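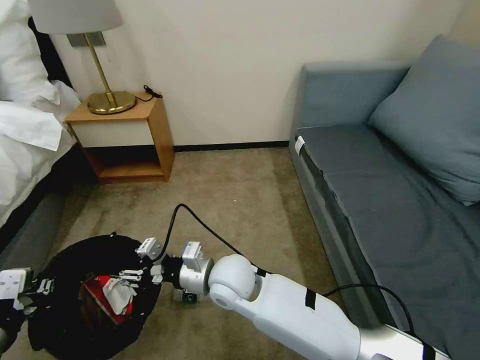
*Both hands at the bin, bedroom test.*

The standard had 95 clauses, and I had been sent to Furkonell to see whether the machine obeyed them. I'd brought a pencil. The engineer had brought coffee, and the calm of someone who had written most of the clauses herself.

"Clause 20," she said. "Litter is any loose item on the floor that has no further use."

"Who decides it has no further use?"

"The machine."

I wrote that down and put a line under it. Across the carpet, the arm moved toward a plastic bottle lying on its side.
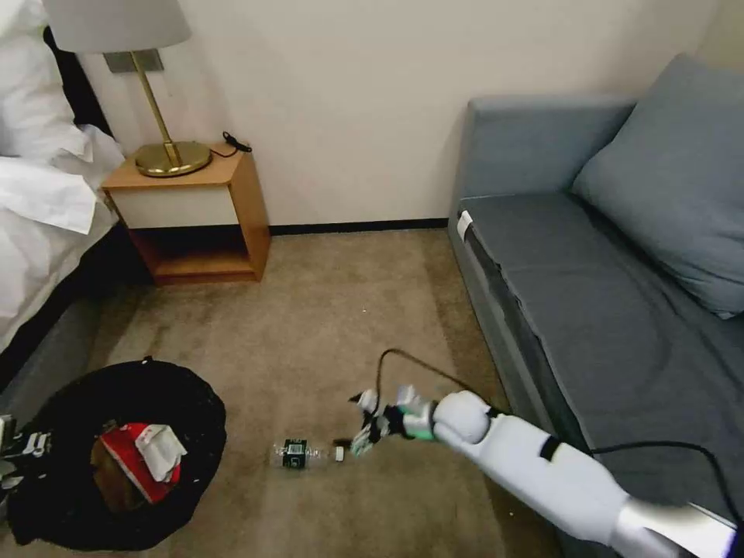 My grandmother kept bottles like that. She filled them at the kitchen sink and stood them on the windowsill for her tomatoes, and God help whoever threw one out. I told the engineer this. She said the tomatoes would be covered by the household profile.

"And if the household never fills in the profile?"

"Then it goes by the defaults."

"Whose defaults?"

"Shimada's." That was the office two floors up. I had met the people at Shimada. They ate lunch out of bags and threw everything away, forks included.

She turned a page. Food wrappers were simple, she said. A wrapper was a wrapper. I asked about a wrapper with a phone number on the back, and she looked at me for a while as if I had come to sell her something. 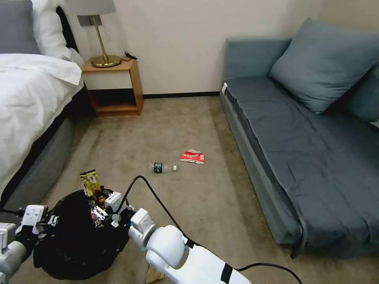
"We ran it at Grotuvby for almost two weeks," she said. "There were no complaints."

"Was anyone living there?"

"It's a show home."

I wrote that down too. My sheet had a box for Pass and a box for Fail, and a space for remarks about as wide as my thumb. I had already used the space.

She wanted me to see clause 2, the one they were proud of. On the word "stop" the hand must hold still and keep its grip, so that nothing gets dropped on a foot. It seemed a decent rule. I asked if I could be the one to say it.
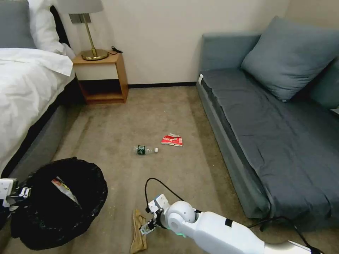
## Wednesday, 4 p.m.

I said it in my normal voice. The hand stopped.

"There," said the engineer.

I said it again with my own hand over my mouth, the way you'd say it with a toothbrush in. She said that wasn't in the clause. I said most of the people I knew weren't either – and would she mind starting it up again.

She started it up. I sharpened the pencil over my coat pocket, not wanting the shavings on the carpet, and asked to see the page on toothbrushes.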